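Is the Brarex two-arm kit worth it for hanging up clothes?

Asked 2 May 2022

Hi all, I've been looking at the Brarex two-arm kit from Stonico and going back and forth for weeks. I want it for one job, getting clothes out of a basket and onto hangers. The shop in Blackburn was nice enough but kept steering me to the bigger package. Has anyone here lived with one? Is the setup awful?

Answer 1 (8 votes)

I've had mine since August and I'm fond of it, with grumbles! Setup took me 11 evenings, mostly because I kept moving the rail. Put the basket on the left and the hangers on the right, and leave the middle clear so you've got somewhere to spread things out. I use ordinary hangers in different colours and they're fine.
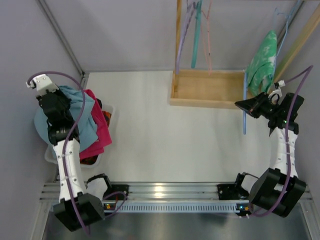
Cables are my main moan. They're thick and they need a generous loop at the wrist, so don't tie them down tight like I did (that cost me a new one). T-shirts go well. Big floppy things like sheets are a pain, and I still do those by hand. Support answered me every time, if a bit slowly.

Answer 2 (3 votes)

Get the basic one. The bigger package was £991 extra when I asked and I couldn't see what I'd gain. Budget another 50 quid for a decent bench though.

Answer 3 (0 votes)

no idea about clothes but the Grekthorpe one is quieter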